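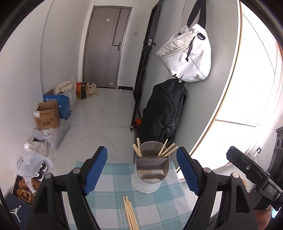

Gorerel Home Tasks Group – Collectors' Board

Chopsticks into the divided pot: one at a time or in pairs?

pottering_on
Right, I've just done my first long stint on the chopstick task and I've got opinions. The sheet from Ovo says to pick one stick off the cloth, put it in a compartment, open the fingers fully, back off, next. Fine. But I did 58 takes in my hallway and by the end I was picking up two together whenever they'd rolled close, and it felt much more like what a person does. Do those count or have I wasted an afternoon?

treken_tom_cat
They count for something, but please label them separately! We had a mixed batch in January and the policy learned to sort of hover between two sticks and close on nothing. Drove me up the wall.

quietkettle
I disagree a bit. If every example is one tidy stick at a time it never sees a messy grab, and then it's stuck the first time two are touching. I'd leave the pairs in – maybe one take in ten.

treken_tom_cat
One in ten of what, though? With 1,000 takes, maybe. With 58 it's a handful of odd ones and they'll just muddy things.

pottering_on
Okay, so I'll redo the pairs as their own set. Other question: the starting layout. I've been laying the loose ones parallel, pointing towards me, with a few already standing in the pot. Is that too neat?

marmalade_hatch
Parallel is fine for the first lot, then start turning them. I do a quarter turn of the whole cloth every few takes, which is lazy but it works. Also move the pot! Mine sat in the same spot for 90 takes and the model basically learned the spot. The Van Beek checker flagged 67 of them as near-duplicates and I had a proper sulk.

quietkettle
Does the check on the cloth bother anyone else's tracking? I swapped to a plain one.

marmalade_hatch
Quite the opposite for me, I get better tracking with squares. Plain white was hopeless.

pottering_on
Same here, no dropouts on the checks so far. My trouble is thin sticks slipping round in the pads when I grab near the end.

treken_tom_cat
Grab nearer the middle and slow down for the last bit. And keep the slips, just mark them as fails.

pottering_on
Will do. New set going up tonight, pairs in their own folder.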